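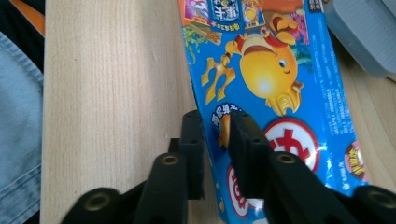
Home | Visits | Walks | Archive | Contact

Open day at the Milledeo sorting plant
August - posted by the site editor

The Milledeo plant opens its doors to the public once a year, and this time I booked early enough to get a place. It is on the edge of Gira, past the builders' yards, and takes in household rubbish and recycling from the town and the villages along the Prorier road. I took the number 71 bus from the station. It stops at the roundabout, and from there it is a dull walk along a verge with no pavement.

Visitors sign in at a cabin by the weighbridge and are given a hi-vis vest and a pair of safety glasses. Entry was free but parking cost £2, which annoyed the couple in front of me. Our group went round in the morning slot. The tour was run by staff from Arango, the firm that has the contract, and our guide had worked on the sorting line before moving to the office.

First stop was the tipping hall. You watch from behind glass on a raised walkway. Lorries back in, drop their load and leave, and a loading shovel pushes the heap towards the conveyor. The smell was less bad than I expected, though it got into my coat and stayed there until I washed it.

After that comes the drum, a long turning cylinder with holes in it, where the small stuff falls through. Paper and card go one way, cans are pulled off by magnets further down, and plastic bottles carry on to a separate line. Crisp packets and sweet wrappers are a nuisance here. They are light, they blow about, and the plant has no buyer for them, so they end up with the general waste. Our guide asked people to put them in the ordinary bin at home and leave the recycling alone.
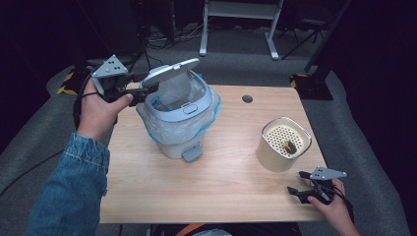

Pedal bin with the lid up and the liner folded over the rim.

Bin liners came up more than anything else on the tour. Recycling should go in loose. Bagged recycling has to be split by hand, and on a busy shift some bags are missed and go straight through to waste. I have been tying mine up in bags for years.

The baling shed was the part I enjoyed most. Pressed cardboard comes out in blocks tied with wire, and they are stacked outside under a roof - the yard can hold 1000 of them. One had come apart and two men were forking it back on to the belt.

We finished in the canteen, where there was a table of leaflets and a question session. Most of the questions were about hot drinks.

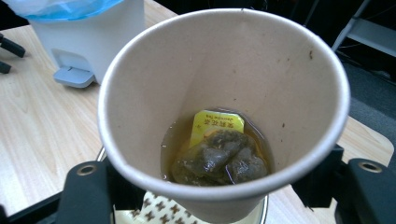 Paper cups usually have a thin plastic lining, so at Milledeo they are not taken with the card. Tea bags depend on the make. Some contain plastic, and the advice was to check the box before putting them in the food caddy.

The whole visit took two hours. Wear proper shoes, as they turn away sandals at the cabin. There are a lot of metal stairs and no lift to the walkway.

Comments (3)

hedgerow: Went last year. Is the viewing window still filthy?

Site editor: They had cleaned it when I went, or most of it.

oldmill_lane: We were told the opposite about bags by the council. Will ring them and ask.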